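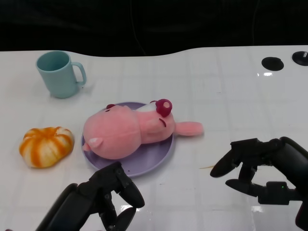
Photo: Stellgate

The owner of Lehner, a shop that sells tableware and small soft toys from the same long counter, has been setting out her stock in the same way for years. She starts with a plate, puts a mug near it, and then adds one thing that has no business being on a table at mealtime. She says it is the third thing that customers ask about.

"People come in for a plate," she says. "They've broken one, or somebody is moving out. Then they see a pig next to it and they want to know what the pig costs."

The shop opens at ten. We talked before that, at the back, while she unpacked a delivery and wrote prices on small round stickers. She preferred that we leave her name out. The shop's name is on the door, she said, and that is enough.

Lehner began as a kitchenware store. The toys arrived later, when a supplier called Fusow added a box of plush animals to an order of bowls at a low price. She put them in a basket by the register and they were gone by the end of the month. Now she keeps 633 different items in stock, and a little under half of them are toys.

"I never planned it," she says. "I had shelf space and they sold."

She is particular about color. A lavender plate, in her view, needs something warm near it or it looks gray. Orange is good for that, and pink is easier to live with. The light blue mug goes with nearly everything, so she orders it more often than any other mug. The plates and mugs come from Raltine, and she likes that the colors stay the same from one year to the next – a customer who bought two plates last May can come back and buy two more.

She doesn't care for patterns on tableware. "If you want stripes, get the pumpkin," she says. The pumpkin, with its orange and cream stripes, was meant to be a fall item. She left a few out over the winter and they kept selling, mostly to people who wanted something for a desk or a windowsill. She has stopped putting them away.

The pig is the harder one to display. It is soft and round and won't sit up on its own for long. She used to prop it against a mug, and it slid down. For a while she hung it from a hook, and she didn't like how that looked. These days she lets it lie down, sometimes on the plate and sometimes next to it.
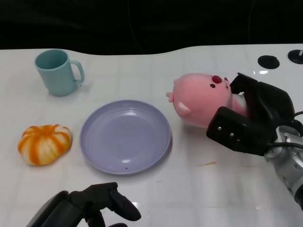
The lavender plate with the pink pig beside it, and the mug and striped pumpkin to the left.

I asked which of the two she prefers. She took some time over it.

"On the plate, people smile, but they don't look at the plate," she says. "You can hardly see it. If I'm trying to sell plates, the pig goes on the side."

White is the only surface she will use. She tried a wood table in the old store, and the cream in the pumpkin looked dirty against it. A white top shows every crumb and fingerprint, so she wipes it down in the morning and again after lunch. She keeps a cloth in her apron pocket for the times in between.

Most of her trade is local. Last year she sold about 1,000 plates, which she thinks is good for a store of that size, and she is not in a hurry to grow. She has been asked to sell online and has put it off twice. Plates are heavy and they break, and she does not enjoy packing. The toys would be easy to mail, but she doesn't want to split the two.

"Then I'd have a toy store on the computer and a plate store here," she says. "I like them on the same table."

At five minutes to ten she put the last sticker on a bowl and went to turn on the lights in front. There was already somebody at the door, holding a paper bag with half of a broken saucer in it.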